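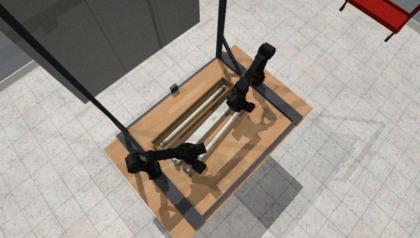 The Vitale Street tool library will move into its new home next month and stay open later on weeknights, its board said Saturday. The lending service has outgrown the basement it has used for nine years, where members often had to wait on the stairs to return a drill or pick up a ladder. The new space is on the ground floor of the former Jenico shoe warehouse, two blocks east. Members will also get a workshop for the first time, where they can finish small jobs before taking a tool back. The board wants benches with a wood top and open floor around them, the kind a person can walk around with a long board in hand. Bench time will be booked by the hour and is included in the yearly fee.

The fee itself is going up, from $30 to $39, starting with renewals in December. Members who have already paid for the year will not owe the difference. Desmond Esposito, who manages the library, said the increase covers the higher rent and one more part-time worker at the front desk.

"We went back and forth on it," Esposito said. "It's still less than renting a floor sander for a day, and you can borrow ours as many times as you want."

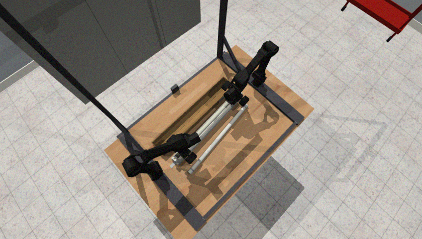 Borrowing rules will stay mostly the same. Hand tools go out for two weeks and power tools for one. Late charges are capped at $15 per item. The library will stop lending gas-powered tools after the move – the warehouse lease does not allow fuel to be stored inside – and its four gas mowers will be sold to members by sealed bid. Bid forms are at the front desk.

The collection has grown by 159 items over the past year, mostly from donations. Garden tools made up the largest share, followed by clamps and saws. The library is not taking any more hand-held hedge trimmers but is short on tile cutters, pipe wrenches and stepladders. 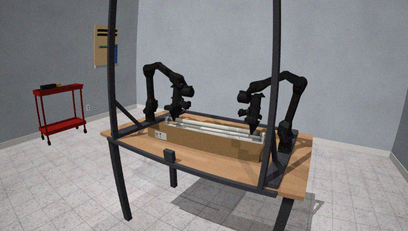 The basement will close for a week so the shelves can be emptied and moved. Nothing will come due during that week, and holds placed before the closing will be kept. Once the new space opens, hours will run until 8 p.m. Monday through Thursday, with no change to weekend hours.

Parking is behind the building, off Seso Lane. The front entrance has a ramp, and heavy items can be handed out through the side door on request.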